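Sorkorow bin-picking fault 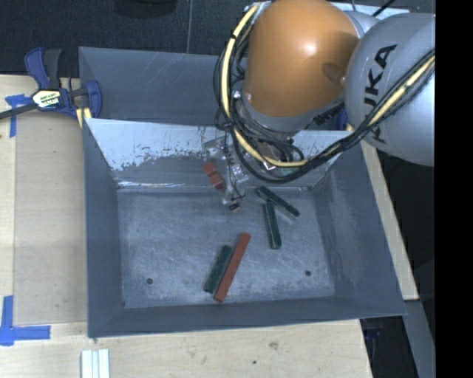

The Sorkorow bin-picking fault was a recurring grasp failure in a robotic sorting cell operated by Kandness at its Paterson site. It was first logged in August 2024. The arm stopped on a force limit while its fingertip was close to the bin floor, usually when a block lay near a wall.

Of 2435 attempts reviewed, 229 ended in a protective stop. The cause was traced to a stale bin calibration: the stored floor height was 10 mm too low. No injuries were reported.

Plosmont, the integrator, added a floor check at startup and lowered the approach speed. A later run of 875 picks had no stops of this type. The fault report was closed on 7 January 2025.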